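4.2 Habits around the shared coffee machine

We had not planned to write much about coffee. Our diary study in Carkenholm began as a look at how people in small offices take their breaks, and the questions about drinks were only there to warm people up before the longer ones. But the 16 offices that took part sent back 2823 diary entries between them, and 857 of those mentioned the coffee machine in one way or another, so it seemed only fair to give it a section of its own.

What struck us first was how often the machine was a reason to get up from the desk even when the person did not much want a drink. One writer at the Lernard office put it very nicely: "I go and stand there and see who comes." Entries like this one were common in the late morning and rather rare after lunch, when people tended to fill a cup quickly and carry it back.

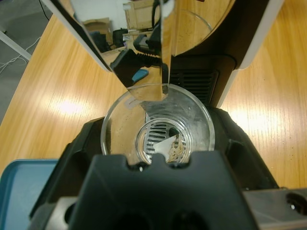

Figure 7. A clear cup under the spout, with crumbly beige debris and a small piece of white paper inside.

Cleaning was the touchier subject. In most offices there was no written rule, and the diaries suggest that people were quite happy with that until a busy week came along – in December, for instance, when visitors were in and out all day. Bae and Deng, who read the entries separately before comparing notes, both marked this as the point where small complaints turned into longer ones. The Heo office was the exception. It had kept a simple weekly list for years, and its writers hardly brought up cleaning at all, though several of them did grumble about the list.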